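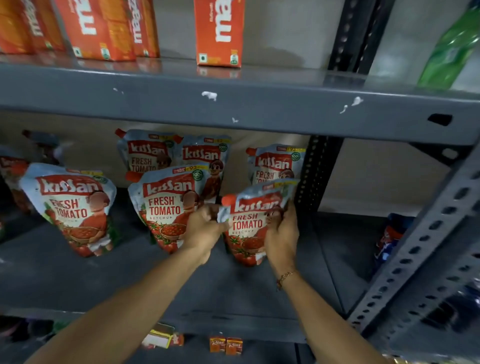
What is the best way to show a robot how to tidy a shelf, by remote control or by hand?
For soft packages I recommend by hand, with a camera on the head of the person. Remote control is better when you need the exact joint positions of your own arm.

shelf_pilot
I want to ask more about this answer. We have a Rebelo arm with two grippers, and I already recorded 1,766 episodes by remote control. Bottles are fine. Ketchup pouches are very difficult, because the operator can't feel when the pouch starts to bend. Should I throw away the old data and start again with human hands?

masb_tinker
Please don't throw it away. At Masbridge we train first on hand videos and then we finish with remote control episodes from the real arm. The hand videos teach the order of the movements. They don't teach the force.

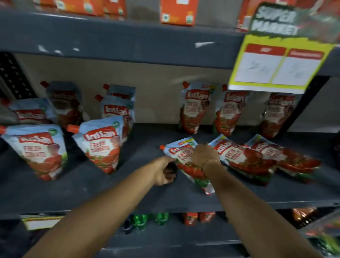

Two-handed adjustment of a pouch, head camera view, middle shelf.

kolo_88
I disagree with masb_tinker about the order. We tried hand videos first and the policy learned to put the second hand flat on the pouch. Our gripper has 2 stiff fingers and no palm, so this movement is impossible for it. For me, remote control is the only honest data, even if it is slow.

masb_tinker
This is a problem of mapping, I think, and the videos are still good. Did you ask your people to use only the thumb and one finger? We did it in February and the results became more similar to the gripper.

kolo_88
We asked. They forgot after a few minutes. Also the pictures are blurred when the head turns fast, and then the hand tracker loses the fingers.

shelf_pilot
Then how many hand episodes do I need? The Skerow guide says 3,000, but for rigid boxes.

masb_tinker
Start with less and test every evening. Ask the person to hold the head still before the grasp. And write down which pouches lie flat and which stand, we didn't do this and I regret it.

shelf_pilot
Thank you both. I will keep the old episodes and add hand videos only for the pouches.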